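Okay so May is going faster than I'd like and I still haven't written up club stuff, so let me do it now before I fall asleep on the keyboard!

We've got two arms, one blue tray, and a task that sounded so easy when we signed up for it. Both grippers take the tray by its rims, lift together, move it over, set it down level. Our team is called Plostlow (don't ask, it was late and we had to put something on the form) and the showcase is in 13 days. Efe Adeyemi wrote most of the lifting code and I'm stuck with the start positions, so I spent the whole afternoon fussing over where the arms wait before a run.

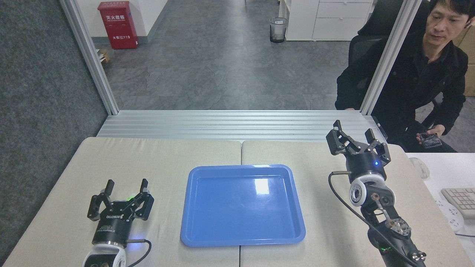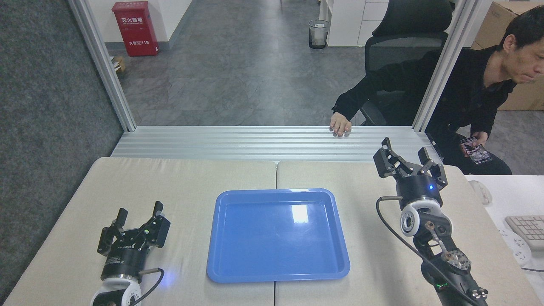

Tray across the seam, fingers open, both arms waiting.

Reading time: 2 minutes

My big worry is the glare. There's a bright patch on the bottom of the tray and our edge finder loves it, it keeps deciding the patch is a rim and getting very excited. I tried turning the threshold down and then it missed the real rim, so that was an hour gone. Efe thinks we should just ignore everything inside the outline, and I think Efe is probably right, but I'm grumpy about it because I liked my version.

Other thing, the left arm starts moving a hair sooner than the right. I logged 8 lifts and the tray tipped in 4 of them, always the same way. We need it level with 100 grams sitting in it, and right now I wouldn't trust it with a grape.

Tomorrow: fix the delay, eat an actual lunch, email the Skirkidmont people back about our table size. Oh, and charge my laptop!!

Comments

danladi_k: we had the same glare problem last year, try matte tape on the tray if the rules let you

mossyboots: a grape lol. good luck!!

Rue: is the delay in the code or the network? ours was the network

We use cookies to keep this journal running. By reading on you accept them.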